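# Keep the cloth, clear the desk

Most advice on small work tables starts with the surface. It should be hard, bare and wiped daily, and anything soft is to be removed before a keyboard goes near it. I disagree on one point. A printed tablecloth is a reasonable work surface, provided the person using it accepts a few limits on what else stands there.

The case against cloth is mostly about tracking. An optical mouse reads texture under its sensor, and a printed weave gives it plenty of texture to read. Trouble comes from creases. A fold high enough to lift one edge of the mouse changes the distance to the surface, and the pointer jumps or stalls. The pattern is seldom at fault. I used a plain Ridley desk mat for most of a year on the assumption that it was, and went back to cloth in October with no loss that I could detect.
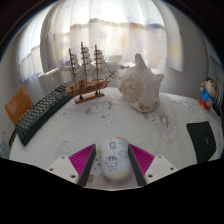 A round table adds a second problem, in that a keyboard is straight and the edge is curved. Set square to the user, a full-length keyboard wastes a segment of table behind it and pushes the mouse toward the middle. Set at an angle, it follows the rim and leaves the center free, at the cost of a slight twist in the wrists. For short sessions I consider the angle acceptable. For a full day of typing I would move to a desk with a straight front — the Plonholm is adequate and not expensive — and leave the round table for reading and correspondence.

Ornaments are the harder question. The usual rule is that decoration belongs on a shelf. I would allow it on the work surface under one condition, that it stays in the strip along the back where the hands do not go. A model ship, a figurine or a shell costs nothing in that strip. The same objects placed beside the mouse cost a few inches of travel, and thin parts such as masts will be caught by a sleeve sooner or later.

The back strip is also where the network equipment tends to end up. A router needs air around it and a clear path for its antennas, and a metal-backed screen directly alongside does it no favors. Its cables should leave from one side only and should not pass over the cloth's front half, where they act exactly as creases do. The Vomitz clip rail, often recommended for this, assumes a rigid edge and will not grip through fabric. 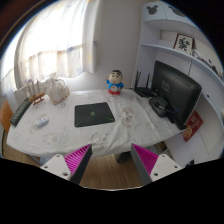

Does the cloth have to come off when a laptop is in use?

Only if it bunches under the machine. Many laptops draw air through the base, and soft fabric pressed up between the feet can block the intake. A thin cloth pulled flat leaves the gap open. A thick or quilted one does not, and there a tray should go underneath.

The remaining objection is dirt, and I grant it in full. A bare top is wiped in seconds, while a cloth has to be emptied of everything, washed, dried and laid again. I own 4 cloths for this reason and rotate them. The Cortés cotton has held its shape best, though it creases along the storage folds for a day or so after laying. Ironing it in place is a bad idea on any veneered table. Hanging it overnight before use removes most of the fold lines, and the rest flatten under the keyboard.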